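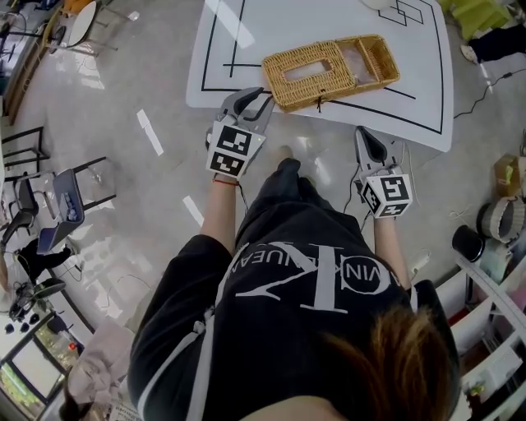
Weaving classes to return at Dramani community centre after strong demand

Dramani, August 2026

The basket weaving classes at the Dramani community centre will return in September with more places than before, the centre has confirmed. The first program, which finished last month, received 306 applications for 238 places, and many residents of the Veltell side of town were left on a waiting list.

The new program will run for ten weeks. Beginners will learn to prepare the cane, to make a round base and to finish a border that does not open after a few months of use. A second group is planned for people who already completed the first course and wish to try coloured fibres or baskets with handles.

The price stays at $74 for the whole course, materials included. Pensioners and students pay half. The centre has also received a grant of $1,000 from the Grunent neighbourhood fund, and the money will be used to buy soaking tubs and a new set of side cutters. In the first program the groups had to share their tools, and several participants wrote in the feedback form that they lost a lot of time with this.

Not everything is decided yet. The evening class was held in the small hall next to Veltell Fitness, and the music from the gym was a frequent complaint – one participant wrote that she wove her whole basket to the same three songs. The centre is discussing with the gym if the loud sessions can be moved to an earlier hour. If there is no agreement, the evening class will go to the library annex, where parking is more difficult.

Cane has also become more expensive during the year, and the centre does not exclude a small increase of the price in the next season. For this reason it is looking at local willow as a second material. A trial bed was planted behind the tennis courts in winter, but the first rods will not be ready to cut for some time.

Residents who were on the waiting list will be contacted first and have one week to answer. After this, the remaining places will be open to everybody. Enrolment is possible at the front desk or by telephone during office hours. Children from the age of 12 may take part if they come with an adult, and the adult must be enrolled as well.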